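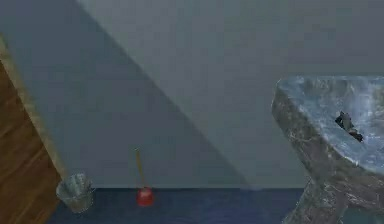

3. Collecting demonstrations by remote control

3.1 Task and rooms

All demonstrations were recorded in Plostgate, our simulated set of household rooms. The work reported in this section uses the bathroom only. We chose it for its awkward shape: surfaces meet at corners that are hard to judge on a screen, and the fittings leave the arm few comfortable approaches. The task given to the operators was to move the tip of the tool from a raised starting pose to a target on the floor or in the basin, hold it there, and return. Targets near a wall were treated as a separate group, as they gave the most trouble in the pilot sessions in February.

The operator drove the arm with a hand controller. Movement of the hand was passed to the tool at a fixed scale, and a foot switch broke the link so that the hand could be brought back to a comfortable position without moving the arm. We call this re-seating. An operator could re-seat as often as needed, and the time spent doing so was kept in the recording but marked, so that it could be removed before training.

Operators were told the target before each attempt and were free to choose their own path. We did not show them a reference path. An earlier version of the protocol did, and the result was a set of recordings in which people followed the drawn line closely and paid little attention to the room. The policies trained on that set copied the line and failed when the fittings were moved.

3.2 Operators

Two groups took part. The first had used the controller before, either in this project or in the earlier Calo study. The second had not, and received a short practice period in an empty room before recording began. Both groups worked through the same list of targets, in an order shuffled for each person. Sessions were broken up by rest periods, and an operator could stop at any point without giving a reason.

Hugo Barrios ran the sessions and made the notes on which Section 3.4 is based. He did not take part as an operator.

3.3 Approaching the floor near a wall

Placing the tip close to the line where wall and floor meet is harder than placing it in the open. The wall hides depth cues on one side, and a small error sideways brings the tool into contact before it has reached the floor. New operators tended to come down at a slant, aiming straight at the target from the starting pose. Experienced ones moved across first, well above the floor, and then came down almost vertically. The second approach takes longer but leaves only one direction to control in the final part of the movement.

The contact shadow turned out to be the main cue in this final part. With plain walls and a floor of a single colour there is very little else to judge height by, and several operators said that they watched the dark patch under the tip and ignored the tip itself. We had planned to switch shadows off to speed up rendering. After these comments we left them on for all recordings – a change that cost some speed but made the demonstrations noticeably steadier in the last part of the descent. 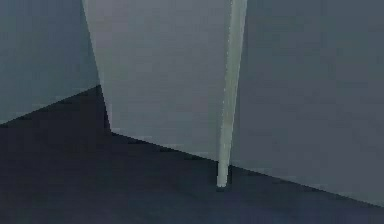
3.4 Keeping and discarding recordings

We recorded 1640 attempts in total. Of these, 900 were kept for training. An attempt was discarded if the tool passed through a surface, if the operator gave up before returning to the starting pose, or if the link dropped for longer than 2 seconds. We did not discard attempts for being slow, and we did not discard those in which the operator missed the target and then corrected.

Keeping the corrections was a deliberate choice. In the Amorine recordings, which were filtered to leave only clean runs, the trained policy had no examples of how to recover once it had drifted. It would press on in the wrong place or stop. A demonstration in which a person overshoots, pauses, lifts the tool and tries again contains the very movement that was missing.

The notes taken during the sessions were used to settle doubtful cases. Most of these concerned light contact with a wall, where the simulator reported a touch but the operator's path was not disturbed. We kept these attempts and marked them, so that the comparison in Section 5 could be run with and without them.

3.5 Preparing the data

Marked re-seating periods were cut and the two ends joined. As the arm does not move while the link is broken, this leaves no jump in position, although it can leave a small jump in speed. We smoothed the commanded speed over 8 samples on either side of each join and left the rest of the recording untouched.

Camera views were stored as rendered, with no change to colour or contrast. The pose of the tool was stored relative to the room and also relative to the target. Only the second was given to the Maillard policy described in Section 4; the first was used for checking, and to replay an attempt when the notes and the recording disagreed.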